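Chapter 2
Surfaces and What They Tell Us 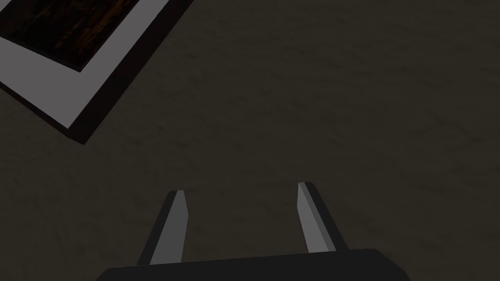
Figure 2.1 A dark, mottled surface seen from above (computer rendering). Note the faint lighter streaks.

I grew up in Wonside, in a house where every floor had been walked on by somebody's grandparents, and I think that's where my interest in texture started. Before I could read I knew the hall from the kitchen through my socks! So in this chapter I'd like you to slow down and pay attention to the stuff you normally walk across, lean on or put your mug on.

Pattern first, then feel. A mottled surface has patches of light and dark with soft edges, and our eyes are oddly keen to turn it into something familiar: cloth, carpet, stained wood. I once showed my class a floor rubbing I'd made in Bukanura, and they argued over it for the whole lesson (I'd hoped for ten minutes, tops).

We'll come to the Clusia collection in section 2.3. It holds some 2,000 samples of cloth, bark, plaster and paper, and I've spent more rainy afternoons in there than I'd care to admit.

Before you read on, find a surface near you and draw a patch of it the size of your hand. Use a soft pencil and don't rub anything out. Keep the drawing, as you'll want it again for the shading exercise in section 2.2.

2.1 Grain, streak and blotch

Let's start with grain, the smallest of the three and the easiest to miss.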